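16/02/2021 - Ernside

The furniture reuse store on Tinard Street is staying put, at least for now. Landlord signed a new lease late last night, five years, same rent. The store had been told to clear out by April.

Danica Urban, who runs the place, got the call while pricing lamps. "I sat down on the nearest couch and it already had a sold tag on it," she said. "Didn't care."

Some background for those who missed it. The store takes in used dressers, beds, tables and so on, fixes what needs fixing and sells it cheap. Last year 707 households in Ernside bought something there. Plans to turn the block into parking came up in the fall and people were not happy. A petition went round, got 1,920 names, and was handed in at town hall by Deisy Ccori, who lives two doors down and has bought most of her kitchen there.

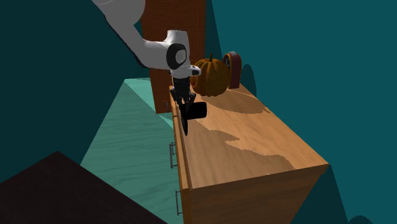

*A long wooden cabinet. Storage pieces are among the store's quickest sellers.*

Parking plan is not dead. Florin Mihăilă, speaking for the landlord, said it has been "moved to another site we own" but would not say wich one. He also said the roof gets repaired this spring, at the landlords cost. Tenants upstairs have been asking for that a while.

Delivery is back too - 18 dollars inside town limits, more past the bridge. The van was off the road most of the winter with a bad gearbox. Milagros Castaño is driving again and says to please measure your stairs before you order, not after.

Drop-offs open again next week. No mattresses, no glass tops, nothing with woodworm. Call first if it takes more than two people to lift.
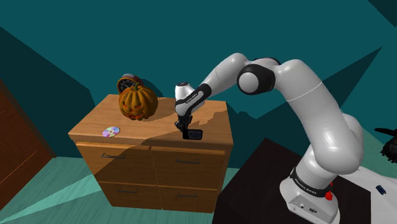

**Can I drop off a dresser with a missing drawer?**
Call first. The shop keeps spare drawers and will take it if one looks close enough, otherwise it goes to the town yard at your own cost.

Store hours are unchanged. Urban said there will be cake at the counter untill it runs out.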